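Spent most of November watching people gather examples for a learning system, so a few posts on why I'm still not sold. Long one, mute me if you like.

The pitch from Vurnmont goes: show the arms a job enough times and they'll pick up the idea of it. Sort the writing tablets by colour of frame, put one lot in a tray, leave the other lot in a row. A child of four gets it in one go. We're told the machine needs 60 good runs to start with.

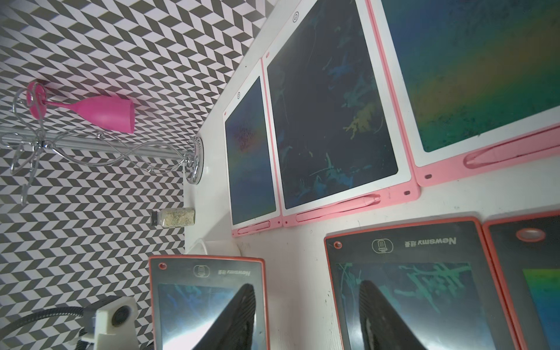 Sixty good runs. Ask what "good" means and you'll get a different answer from each person in the room. Dirkon's sheet says a run is good if the job ends up done. So a run where the operator fumbles, backs off, has a think and tries again goes in with the clean ones. What is the system supposed to learn from that? Hesitation?

I timed a morning of it. Some 14 minutes went on one stretch of resets alone, putting everything back so it could all be picked up again. That never gets into the slides. The slides say "hours of data" and you're left to guess how many of those hours were somebody moving tablets about by hand.

And the resets are where it goes wrong, if you ask me. People are tidy. Tell them to scatter things at random and they'll scatter them in the same three or four ways all day long. By the afternoon you've got a very thorough record of one person's habits.

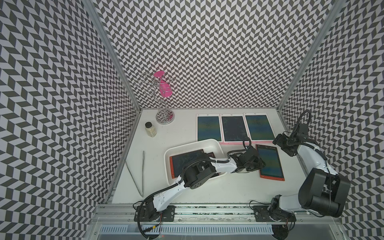
Clutter is the bit Gyamfi's write-up makes a fuss of. "Varied distractor objects", it says. Fine, I'm all for distractors, but look where they are. The jewellery stand with the pink cup hanging off it, the little jar, the tongs: all over on the left, well out of the way of the tablets with the orange-red frames. If a thing never gets between the gripper and the job, I don't see what it's teaching anyone. Move the jar next to the tray for a day and then talk to me about variety.

Same goes for the walls. Zigzags on every side. I asked whether anyone had tried a plain wall afterwards and was told it was "on the list". I've seen the list. It's long.

To be fair to the operators, they're good. Working two arms at once is harder than it looks and I was hopeless at it. My 3 attempts were binned, quite rightly.

What I'd want before believing a word: a different table, a different room, tablets it has never met, and the failures published next to the wins. Cernidton promised something like that last year and we got a video with music on it.

Happy to be wrong. Send me the runs that didn't work and I'll read every one of them.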